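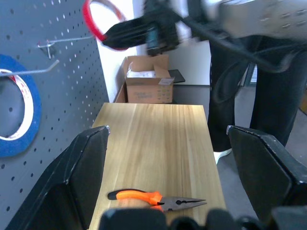 Pourquoi une pince multiplie-t-elle la force de la main ?

Parce que ses deux branches sont des leviers croisés qui partagent le même pivot : la main appuie loin de l'axe, l'objet résiste tout près, et le rapport des deux distances donne le gain.

Voilà le cœur du chapitre, et c'est à mon avis le plus beau de toute la statique ! On n'a besoin que d'une seule égalité, celle des moments :

F × a = R × b

F est la force exercée par la main, a sa distance au pivot, R la force transmise à l'objet et b la distance de l'objet au pivot. On prend toujours les distances perpendiculairement aux forces (c'est l'erreur classique des copies de juin, relisez vos croquis).

Les trois genres de leviers

Premier genre : le pivot est entre l'effort et la charge. Ciseaux, balançoire, pied-de-biche.
Deuxième genre : la charge est entre le pivot et l'effort. Brouette, casse-noix.
Troisième genre : l'effort est entre le pivot et la charge. Pince à épiler, canne à pêche, avant-bras. On y perd en force, mais on y gagne en amplitude - et quelle amplitude, pensez au bout d'une canne !

Exercice traité en cours

Un casse-noix a des branches de 23 cm. La noix est placée à 6 cm du pivot et la main pousse tout au bout avec 48 N. Quelle force reçoit la noix ?

R = 48 × 23 / 6 = 184 N

Presque quatre fois l'effort de départ, avec deux bouts de métal et un axe. Refaites le calcul en rapprochant la noix du pivot, vous verrez le résultat grimper très vite.

Et l'énergie, alors ? Elle ne grimpe pas, elle. La main parcourt un chemin plus long que la charge, dans le même rapport, et le travail fourni reste égal au travail reçu (frottements négligés). Noreen Jafri reprendra ce point en TD avec les poulies, où l'on voit la corde filer entre les doigts.

À préparer : exercices 22 et 23 du polycopié, schéma des forces obligatoire. Pour le 23, commencez par chercher le genre du levier, tout le reste en découle.

Bushra Durrani - Institut Kavport, cours de mécanique | Contact : secrétariat des sciences | © Institut Kavport | Haut de page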